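Review: the Molell folding method, after a month on our own two-arm setup

Molell is a method for teaching a pair of robot arms to fold clothes. It comes as a paper, a code package and a set of trained weights. The authors' main claim is that you can get a usable folding policy from a small number of demonstrations if you label where each grasp should happen before you train on the motion. I wanted to know if that held up outside their lab, so I ran it on ours through most of January and into the next month.

I'll start with setup, because it took longer than I expected. The package assumes both arms share one clock. Ours don't, and the first batch of recordings had the left arm lagging behind the right. The fix is a single setting, but it is buried in a file the instructions never mention. After that, calibration took 30 minutes each morning and stayed good for the day.

Data collection is the best part. An operator drives both arms through a fold, then marks the grasp points in a simple viewer. The viewer is plain and quick, and it saves as you go. We recorded 1,401 folds in total and kept 881 after throwing out the ones with missed grasps or dropped camera data. That is a lot of waste, and I would put most of it down to our own operators learning the controls. The later sessions were much cleaner.

We stuck to long-sleeved tops and pants in plain knits. The method locates the hem and the cuffs first and works inward from there, so each garment starts spread out on the cloth. Sleeves are the hard case. A sleeve that lies at an angle to the body has to be brought in before the main fold, and the policy has to decide which arm is better placed to do it.

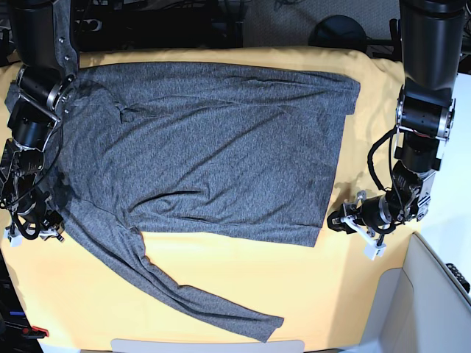 Dorin Marinescu thought I was being too easy on the starting position. Anyone can fold a shirt that has already been laid flat, he wrote after reading a draft, and the paper should be judged on what it does with a shirt pulled straight from a pile. I agree that this is the bigger problem. The paper doesn't claim to solve it, though, and I have scored it on what it does claim. Anyone who needs flattening as well should look at Tradham, which handles that step and does very little after it. The two can be chained if you don't mind writing the glue code yourself.

On to results. With the grasp labels turned on, the policy finished a fold we would accept on most tries with tops, and somewhat fewer with pants. With the labels turned off and everything else left alone, it got much worse. The arms still moved in a sensible way but closed in the wrong spot, often a finger's width off the fabric edge. So the central claim stands up, at least for us.

The weak point is grip depth. The policy picks a good location along the edge and then doesn't always press down far enough. On thin knits it comes up with nothing. On thicker ones it gets a small pinch, and a small pinch can slip once the arm starts to lift. We added 9 extra folds recorded with a deliberately deeper grasp, and the misses went down. I would like to see the authors treat depth as its own label in the next version. 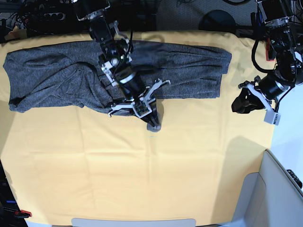
Right gripper pinching the near edge of a dark gray knit garment, left gripper off to the side.

Bunched fabric also confuses it. If one end of a garment is crumpled and the other is smooth, the policy tends to favor the smooth end, even when the fold ought to begin at the other. Bianca Oprea tried a different camera angle for this and saw no change.

Training ran overnight on one machine. The logs are readable. Error messages are poor, and a few are just a number. The folder of sample data is small but it loads without any editing, so you can check your install before you record anything.

I'd recommend Molell to a lab that already has two working arms and somebody with the patience to collect clean data. If you're starting from nothing, the older Avram code is easier to get running, although it only does towels. I haven't tried the newer release with collared shirts and will add a note here when I do.

Questions or corrections: use the contact form | Copyright Azucena Zepeda, all rights reserved | Back to top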